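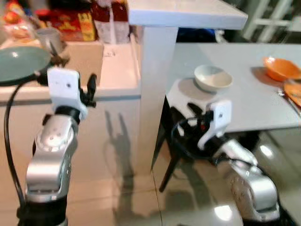 Dish clearing practice: bowls on the table, sink counter behind, the right gripper just under the table edge.

Kitchen tips for recording robot demonstrations
By Emil Berchtold. Last revised 25 Feb 2025.

These are the working notes we use for the table-to-sink task, where a person drives two arms through a chore and the recordings are used to train the model. Most of them come down to ordinary kitchen sense. They assume your arms are calibrated and your recorder already runs.

Choosing dishes

Use dishes that differ in color from the tabletop in at least part of the set. A white bowl on a light gray table is a hard case for the cameras, and you want some hard cases, but a set made up only of white dishes will slow down training for no good reason. We mix white with orange. Orange shows up well on gray and is easy for a reviewer to spot when scrubbing through a recording at high speed.

Pick bowls with a plain rim. A rolled or fluted rim catches on the fingers and the operator starts making small corrections that the model will copy.

Plastic is fine for the first few hundred runs. Move to ceramic once the operator has stopped bumping the table. Weigh each dish on a kitchen scale and write the weight on masking tape stuck underneath. Our heaviest bowl is 225 grams, and anything much above that slips in the short fingers we have now.

Wash new dishes before you use them. Factory film makes them slippery. Dish soap and hot water will take it off. Skip the rinse aid.

Setting the table

Start each run with the dishes in a new place. Operators drift back to the same layout without noticing. Irena Jasińska keeps a stack of index cards with a rough sketch on each one and draws a card before every run. It takes five seconds and it works better than telling people to be random.

Let some dishes sit close to the edge. That is where people leave them, and picking up from the edge calls for a different approach, with the fingers coming from below or from the side. If every recording has the bowl in the middle of the table, the arm will have no idea what to do at the edge.

Leave a fork or spoon out on some runs, next to a plate or half under it. Decide before the session if the operator is supposed to pick it up, and write that down. Mixed handling of cutlery was the main fault in our April batch last year, and we ended up throwing most of it away.

Keep food packages on the counter. A real kitchen has boxes and bags standing around, and their bright printing is good background. Move them every so often and swap a few out. Empty packages fall over when the air conditioning comes on, so put a handful of rice in the bottom or leave them full.

Light and shine

Glossy floor tile reflects lamps and windows, and so does a glossy plate when it is tilted. Do not try to get rid of all of it. Record some runs with the blinds open and some with them shut. What you should fix is a reflection strong enough to wipe out the dish. Turn the lamp toward the wall, or hang a piece of baking parchment a safe distance in front of an LED lamp. Do not put parchment near a halogen lamp.

Shadows of the arms on the counter front are normal. Leave them in.

Wipe the camera lens with a dry microfiber cloth at the start of each session. Kitchens put grease in the air even when you cook in them only now and then.

Cables

Give each wrist cable enough slack for a full turn, then check that the loop cannot hook a bowl. Move the arm by hand through its whole reach before you switch on. Hook-and-loop straps are better than zip ties here, as you will be changing the slack often. We buy the Hornier straps in the narrow width. The Hanton ones are stiffer and hold better lower down, near the base.

If a cable drags across the table in a recording, stop, fix it and start the run over.

Driving the arms

Go at the speed of a person who is not in a hurry. Pause briefly before closing the fingers. Do not wiggle to test the grip.

Use the second arm when it makes sense, to steady a bowl or hold the first plate while the other comes over. When it has nothing to do, park it clear of the table. An idle arm hanging near the dishes gets bumped.

Keep the failed grasps if the operator recovered. A bowl that slipped and was picked up again is worth having. Mark the run as "recovered" in the notes field. Drop a run only when somebody had to step in.

Change operators after 38 runs or when the hands get sloppy, whichever comes first. We plan on 1000 good runs per task before the first training pass and 3000 before we try it in another kitchen.

Sink and water

Record with a dry sink until the release is reliable. After that put a little water in the basin, a finger deep. Keep water off the grippers altogether. If they get splashed, power down and dry them with a towel and then with a fan on cool. No hair dryers.

Lay a thin silicone mat in the basin if you are using ceramic. Take it out for some runs so the model sees both.

Cleaning up the gear

Finger pads pick up soap film and lose their hold. Wipe them with rubbing alcohol at the end of the day and let them air out. Check the pads for nicks while you are at it. Ours come from Ezeani in packs of ten and last about two weeks in daily use.

Sweep the tiles between sessions. Grit gets under the table legs and the table walks a little each time an arm leans on it. Mark the leg positions on the floor with painter's tape and check them each morning. Replace the tape before it leaves glue on the grout.

Copy the day's recordings to the Burodar drive before anyone goes home, and open two or three of them to be sure they play.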